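Let People Finish Their Sentences

Lejla Karagiannis
9 Mar 2019

I have lived in English for a long time now, and I still need a moment before I speak. It is a short moment. I look for the verb, I check that it is the right one, and then I begin. In this moment another person very often begins instead of me, and my sentence goes back to the place where I keep such sentences. I have a large collection there.

I want to write about interruption. I know it is a small subject. There are people who have no house, and I am complaining that somebody took my turn at dinner. But I have thought about it for many years, first as a private insult and later as a question of how we live together, and I have come to an opinion which I would like to defend. My opinion is that finishing another person's sentence is a kind of taking, also when it is done with love, and that we should do it much less.

In the village where I was born, Celtalar, there lived 1,011 people when I was in school. I remember the number because it was painted on the board at the entrance of the village, and it was never corrected. The men in front of the post office spoke very slowly. One would say, "My brother wrote to me," and then he would look at the road for a while. Then he would say what the brother wrote. The others waited. As a girl I found this terrible. I wanted to push the words out of him like paste from a tube.

When I go back now I find it restful. I can't say if they were wiser than other people, I think some of them were quite foolish, and what the brother wrote was usually about the price of a tractor. But the foolish ones too were allowed to arrive at the end.

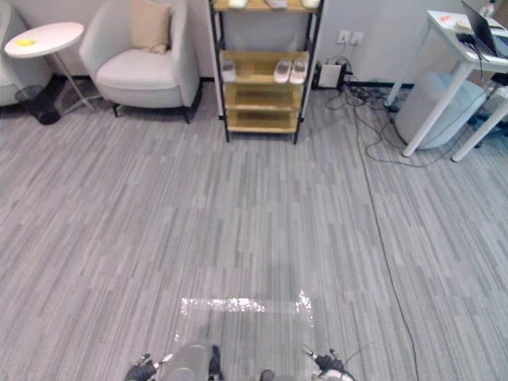
The helpful interruption

There are two families of interruption and it is important to keep them apart. The first is the rude one. A man wants to talk and he talks. Everybody recognizes this and there are already many good articles about it, especially about what happens to women in meetings, and I agree with most of them.

The second family interests me more. It is the helpful interruption. I say, "Yesterday I went to the, the," and my neighbor says, "The dentist?" She is smiling. She has held out a hand to me as if I am crossing a stream. And if I wanted to say dentist, then good, we are both on the other side.

But I wanted to say "the place where they change the glass in the windows." I did not know the word glazier then. Now I have to do three things. I have to refuse the dentist, I have to be polite about it, and I have to find again the sentence I was building, of which the first half has already fallen down. Many times I did not do this. I said, "Yes, the dentist." I have been to the dentist many times in this way. Once a woman asked me a week later how my tooth was, and I told her it was better.

I think native speakers do not know how often this happens, that the foreigner in front of them agrees with something because it is cheaper. You believe you had a conversation with a person, and you had it half with yourself.

What Spyros does

My friend Spyros Nikolovski has a stammer. He has had it from the age of four. He teaches geography, he is very good at it, and his pupils learn in the first week that they should not supply him with the names of rivers.

I asked him if he minds when adults do it. He thought about it and said that he minds the face more than the word. When he is blocked on a sound, the other person's face begins to work, the eyebrows go up, the lips begin to make the shape, and he can see that they suffer. Then he has two jobs, to say his word and to look after them. He told me that the most comfortable person he ever spoke with was a customs officer who continued to look at him with a completely empty expression, like a horse.

I liked this very much and I have tried since then to have the horse's face. It is harder than it seems. My own eyebrows go up before I can stop them. When somebody is searching, I feel it in my chest, as if I hold my breath for them. So I understand the helpful interrupter from inside. She is not a bad woman, my neighbor. She wants the discomfort to stop and she believes it is my discomfort she is stopping.

The objection from friendship

Now I must be fair. The strongest argument against me comes from people who grew up in loud families. In my husband's family everybody speaks at once. His aunt begins a story, his cousin finishes it, his mother corrects the year, and all the time somebody asks who wants more rice. If you sit and wait for silence in this house you will die of old age. For them, to talk over a person means "I am with you, I am already where you are going." To let somebody speak to the end, alone, with everyone watching, would be cold. It is what you do with a doctor or with a man who came about the insurance.

I have read that people who study conversation say something similar, that there are cultures where overlap is warm, and I believe it because I have eaten at that table. I was even happy at that table, after some years, when I learned that I could also shout.

So I will make my rule smaller. Between equals, who all have the same speed and know each other well, do what you like. My objection begins where the speed is not equal. There the game has different rules for the two players. The slow one can't interrupt back. The old person who has to search for a name, the child of four who says "and then, and then, and then," the man with a stammer, the foreigner, the one who is sad and speaks from far away. With these people the overlap is warm only from one side.

With children I feel it most. I was sitting in Leka, the café under my apartment, and a little boy at the next table was explaining to his father something about a snail. It was a long explanation. He had the snail in it, and a wall, and some event, and he kept going back to the wall to start again. The father said, "It fell down?" and the boy looked at him and stopped. I will never know what happened with the snail. Maybe it fell down. But I don't think so, he had the look of somebody with a better ending.

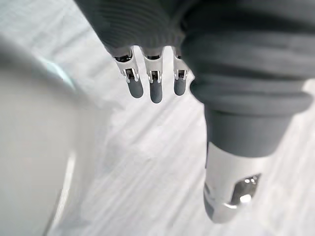

Gray fabric around the hand, the fingers pointing down.

Machines that finish for us

There is also the telephone, which now finishes the sentences of everybody, native or not. I write "I am very" and it offers me happy, sorry, and excited. I am usually none of the three. But sometimes I am tired and I take sorry, and then I have apologized to my sister for nothing.

For some years I worked at Rarov, a firm that sells heating equipment, and I answered letters from customers. We had a book with 400 ready sentences, and each had a number, so that we could write quickly. It was a good book. For a foreigner it was a gift, all the prepositions were correct. But after one winter I noticed that I read the letters differently. I read until I recognized which sentence they would receive, and there I stopped reading. One old lady wrote two pages about her boiler, and on the second page, at the bottom, she mentioned that her husband had died and she did not know where he kept the key to the cellar. I had sent her a sentence about the guarantee. My colleague found it when the lady wrote again. I am ashamed of this still.

That was also an interruption, I think. I did it with my eyes, and she could not even see my face.

How long is a pause

People tell me they would wait gladly if they knew how long. I can give only a practical answer. Wait until it becomes uncomfortable and then wait the same time again. In my experience the word comes somewhere in the second part. If it does not come, the person will ask you. They will say, "What is it called?" or they will look directly at you, while during the searching they look at the wall or the ceiling. When the eyes come back, you may help. Before that they are busy and should be left in peace.

Spyros disagrees with me here, he says that even with the eyes back he prefers that nobody helps him. So ask your own friends. It takes one minute to ask and most people have an answer ready, as they have been thinking about it longer than you.

I should say also that I am guilty. My mother is old now and she loses words in her own language, the one she gave me. On the telephone in April she was looking for the name of the yellow bush by our gate, and I knew it, and I said it. She said, "Yes, yes, that one," in a voice I recognized very well. It was the voice I use for the dentist.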